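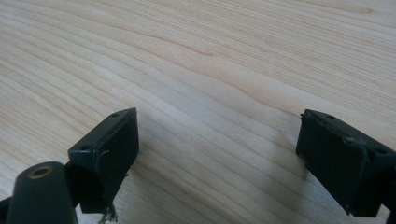 Care of Wood Tabletops and Work Surfaces

Gananville Household Extension, Home Care Series
Revised March 27, 2026

Residents are reminded that most damage to wood tables occurs during ordinary cleaning. The following guidance applies to finished tables, desks and sideboards in regular household use. It does not apply to butcher block or to antiques with a shellac finish, which are covered in Leaflet 509.

Routine cleaning

Dust the surface weekly with a soft, dry cloth, following the direction of the grain. Sticky spots may be removed with a cloth dampened in lukewarm water and a few drops of mild dish soap. Wipe again with plain water and dry at once. Scouring pads, powdered cleansers and ammonia products should not be used on any finished wood.

Veneered tops require additional care at the edges and seams. Water left standing along a seam can loosen the glue, and the veneer may lift. A lifted edge should be kept dry and repaired before the table is used for meals again.

White rings and heat marks

A white ring generally indicates moisture held in the finish. Allow the table to dry for 3 days in a heated room before attempting any treatment. If the mark remains, lay a clean cotton cloth over it and pass a warm iron, without steam, across the cloth for a few seconds at a time. Check the surface after each pass. Dark rings have usually reached the wood itself and call for refinishing.

Oil and wax

Paste wax may be applied twice a year to surfaces in good condition. Apply a thin coat, wait until it turns hazy, and buff with a clean cloth. Heavy coats attract dust and leave a smeared appearance. Spray polishes containing silicone are not recommended, as they interfere with later refinishing.

Cloths used with oil finishes can catch fire without a flame. Spread them flat outdoors until stiff and dry, away from buildings, before disposal.
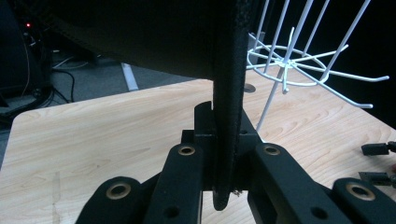

How long should a newly oiled table be left before it is used?

Follow the time stated on the can. Where none is given, allow 3 full days for light use and longer in damp weather. Place mats should be used for the first month.

Seasonal notes

Indoor air is often driest from December until the end of the heating season. Keep tables away from radiators and floor vents, and do not tighten screws that hold a solid top to its frame, as the wood must be free to move. Extra leaves should be stored flat in the same room as the table. Unheated garages and attics are unsuitable.

Printed copies of this leaflet are available at the Whiteley branch office.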